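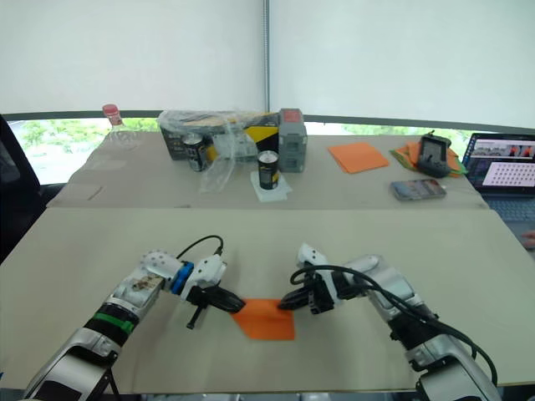
Tabletop, near board and far table. Orange cloth laid flat on the near board.

WORK TABLE CHECKLIST – APRIL
Area: cloth folding table, Varora workshop
Checked by: Yasir Afridi
Copy to: Sveva Martinelli

1. Near board level and steady when leaned on
OK.

2. Seam between near board and far table
Needs attention. A fingernail catches at the left end. Mirko to reset the board before the next check.

3. Surface clean, no grit or sticky spots
OK after wiping. Some tape residue came off with warm water.

4. Front edge free of splinters and sharp corners
OK.

5. Cloths in good condition
Pass with comment. Edges on the orange cloth are slightly uneven. Keep using it, but trim any hanging threads. Two others from the same pack were frayed and have been thrown out.

6. Bottles capped and kept off the near board
OK. Clear bottle with the red cap is on the far table. All bottles need a contents label by the next check – this was also noted last time.

7. Far table load
Limit is 80 kg. Well under. Please don't add anything else to the back row.

8. Floor under and around the table
Swept. Mat on the window side curls at one corner, taped down for now.

9. Lighting
OK. Tube 6 flickered at start-up and then settled. Cosimo has a spare.

10. Aisle behind the table
Fail on first look, a stool was in the way. Moved, now OK.

Open items: 2, 6, 8
Next check: first week of next month, 7:30 a.m.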